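Getting pans off the floor with the Gallness arm

Kenent rents the Gallness home arm by the month and sells it outright for $1879. We used the rental. Most of the trouble we had came down to how it held things, and pans were the worst.

Set the grip to Rim before you send it for a frying pan. The Handle setting works for saucepans, but a short handle lets a heavy pan swing. Try any new pan in the Tastbridge planner first, with your own floor plan loaded.
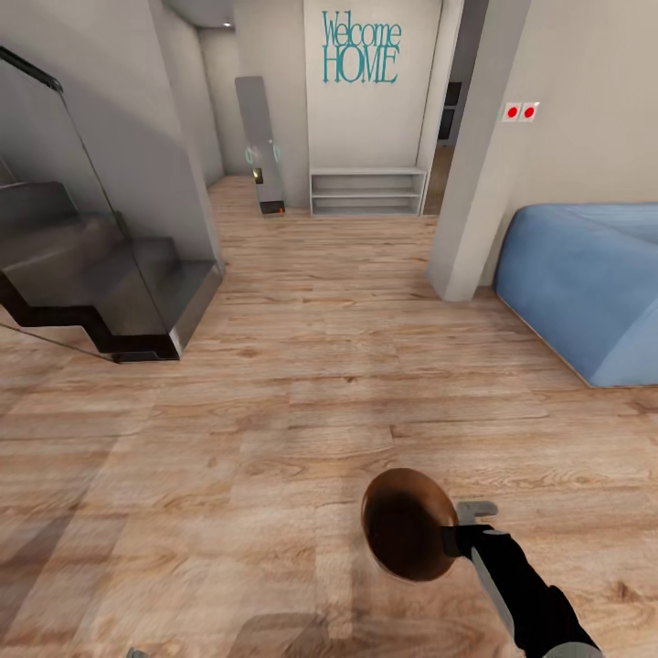

Frying pan held by the rim, handle free. Planner view, near the stairs.

Wipe grease off the rim with a dry paper towel. Let cast iron cool completely, and keep the load under 2 pounds on a wood floor until you trust the grip. Wash the finger pads in dish soap every week or so. Replacement pads are part 522 and cost extra.

If the pan still tips, lower the arm speed to 61 in the settings menu and save it under that pan's name. Nkuna pads fit too, but they wore out faster for us.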